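Mornard Office Desk, White

Product no. 2797
Sold by Plandura Workspace Furniture

A plain white desk with rounded front corners and a smooth matt top, on a white metal frame. Suits a small office, a spare room or a shared workroom.
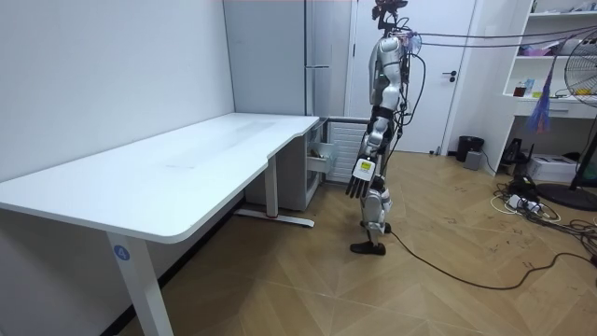
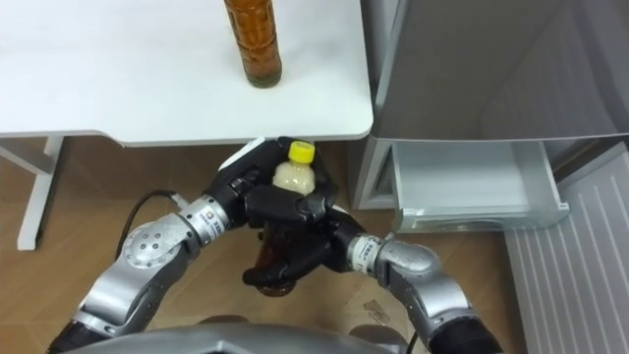 About this desk

The Mornard is our standard straight desk and has been in the range longer than anything else we sell. The top has a matt finish, so a ceiling light or a window behind you does not throw much glare back at the screen. The front corners are rounded on every size. The back corners are square so the desk can sit flush in a corner or against a second desk.

The frame legs are set at an angle. This leaves more knee room than a straight-legged desk of the same width, but a pedestal drawer unit has to go slightly further in. If you plan to use one, measure the space at floor level and not under the top.

Sizes

Three widths: 100 cm, 120 cm and 140 cm
Depth: 60 cm or 70 cm
Height: 73 cm, plus up to 1 cm on the adjustable feet
Top thickness: 27 mm
Maximum evenly spread load: 30 kg

Please do not sit or stand on the desk. The load figure is for the top as a whole, and a heavy item on a small base should stand near a leg.

What is in the box

Desk top
Two leg frames and one rear crossbar
Four adjustable feet
Bolts, washers and hex key
Four felt pads for wooden and laminate floors

Assembly

Allow 30 minutes. Two people make it easier, mainly for turning the desk over at the end. Lay the top face down on a blanket, fit the crossbar to both leg frames finger tight, then bolt the frames to the top. Tighten everything once the desk is square. Check the bolts again after a month – new frames settle a little with use.

Cleaning

Wipe with a damp cloth and a drop of washing-up liquid, then dry. Sauces, oils and coloured drinks should be wiped up the same day. Avoid cream cleaners and scouring pads, which leave shiny patches on a matt surface. Pen marks usually come off with a white eraser.

Delivery and returns

Delivery is to the ground floor. Upstairs delivery can be added at the basket. Returns are accepted unassembled and in the original box. Orders for Orkovville go out on the Phelan van in November, so please leave a phone number with your order.

Spare parts

Feet, bolts and crossbars are kept in stock. Leg frames are made to order. Email Tyra Sjögren in the parts office with the product number and the width of your desk.

Customer comments

"Good solid desk. The instructions could be bigger." – Eamon Cullinane

"Bought the 120 for the back bedroom. Went together fine, one washer short, replacement came in the post." – Lorcan Mulcahy

"We have four of these in a row and the heights match once the feet are set. The white is a cooler white than our shelves." – Toshio Yoshida

Also in this range

Mornard corner desk
Mornard pedestal, three drawers
Mornard cable tray, fits all widths

Page last updated 11/13/23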